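Musville Fallon 4: zwei Monate mit dem neuen Teewagen

2018-11-29

Eigentlich wollte ich nur ein Beistelltischchen. Geworden ist es ein Teewagen, und ich bin so begeistert, dass ich hier doch mal wieder etwas schreiben muss (der letzte Eintrag war im Januar, ich weiß). Der Fallon von Musville kam in einem flachen Karton, vier Rollen lose dabei, dazu ein Inbusschlüssel, den ich gleich gegen meinen eigenen getauscht habe. Der Aufbau ging an einem Abend, mit Pause fürs Essen. Nur die untere Ablage habe ich zuerst verkehrt herum eingehängt, weil die Anleitung ausgerechnet da eine winzige Zeichnung hat.

Aber wie der rollt! Über die Türschwelle zwischen Küche und Wohnzimmer, mit voller Kanne und den guten Tassen, und es klirrt kaum. Mein alter Wagen von Itent blieb da jedes Mal hängen, und ich habe ihn am Ende einfach getragen. Die Rollen am Fallon sind weicher und größer, zwei davon lassen sich feststellen. Der Griff sitzt für mich genau richtig, ich bin allerdings auch nicht besonders groß.
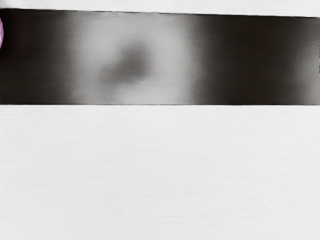
Hollis Fitzsimmons schrieb mir dazu, bei ihm habe die Bremse nach ein paar Wochen nachgelassen, auf Fliesen merke man das sofort. Er habe die Schraube an der Rolle nachgezogen, seitdem sei Ruhe, und hergeben würde er den Wagen trotzdem nicht mehr.

Bei mir hält sie bisher, aber ich habe auch Dielen. Nachziehen werde ich sie trotzdem, schadet ja nicht!

Was mir weniger gefällt: Die obere Platte nimmt Teeränder ziemlich übel. Wer nicht gleich wischt, darf später schrubben. Ich lege inzwischen ein Tuch drunter, das sieht sowieso netter aus. Und der Flaschenhalter vom Modell Pace, den ich gern dazu gehabt hätte, passt leider nicht, die Streben sind anders gesetzt.

Sonst? Sonntags steht jetzt das ganze Frühstück drauf, Marmelade unten, Kanne oben, und ich schiebe alles in einem Rutsch ans Sofa. Würde ich sofort wieder kaufen, nächstes Mal vielleicht in Grün.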